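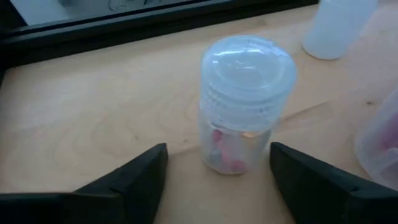 One reader of the Zaketti newsletter wrote in to say she had kept screw-top pots under the sink for years and never found a use for them until the tidy-up table came to Clustcombe, and now she wishes she had kept the bigger ones too!

She is in good company. The Clustcombe small-storage drive has taken in 110 containers since it began in June, and every kind is welcome: pots, tubs, little bottles, baskets, bins, anything that can hold something else. They are checked and sorted at the Ajayi rooms, then passed on to households having a clear-out. A pot costs 50p, a basket a bit more, and the money goes towards new shelving at the Caltora toy library.

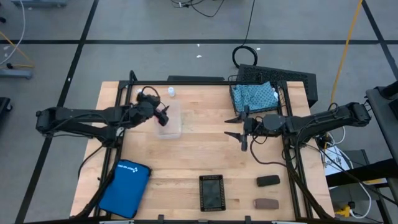

*Clear, frosted container on the sorting table, small white bottle behind*

The see-through ones go first. It makes sense – you can tell buttons from bath toys without opening anything, and a frosted side still shows the colour of what is in there. Opaque tubs take longer to find a home, so bring a label if you have one spare.

Baskets have been the happy surprise of the summer. Wire mesh is lovely for cloths and 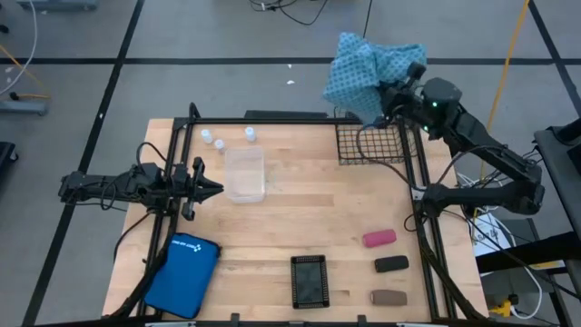
tea towels, as the air gets through and a quick fold is all they need. For scarves and odd gloves, too, a basket by the door beats a drawer every time. One family took home a stack of 7 and came back the next morning for more.

There is plenty still to go. At the last tally 44 items were waiting on the shelves, several of them big enough for a whole toy cupboard.
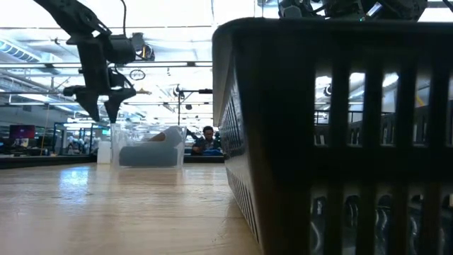
*Large black plastic basket, with a clear bin further back*

Doors open at 10 am and the kettle goes on soon after. Lids should come with their pots, please, and bottles need a good rinse before they arrive.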